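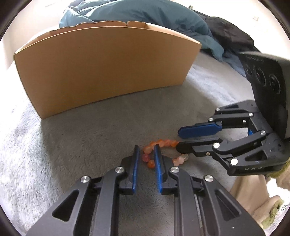 Can a two-finger gripper tidy a bedroom floor yet?

Posted by Valdemar Bisgaard, 16/02/2018

I want small items (bracelets, socks, chargers) picked off a plush rug and dropped in an open cardboard box. No sorting. Budget is 400 dollars for the arm, and I can write my own control code. Is this realistic without someone steering it?

Jytte Thygesen

Partly. Socks are easy. A string of beads is harder: it changes shape when touched, and round beads roll out from between flat pads. Soft rubber pads help. Approach from straight above, close slowly, and lift 2 cm before moving sideways. On my bench setup a bead bracelet took 27 tries before I had 20 clean pickups, all on a hard table. Expect worse on a rug, where the pile hides the lower edge of the beads and the fingertips catch fibers. Depth readings on fuzzy surfaces are also noisy, so average several.

Halfdan Hedegaard

no. buy a bin with a lid

Aksel Kvaran

Agree with Jytte on the pads. Check the reach of the arm too. It has to clear the box wall with the bracelet hanging down.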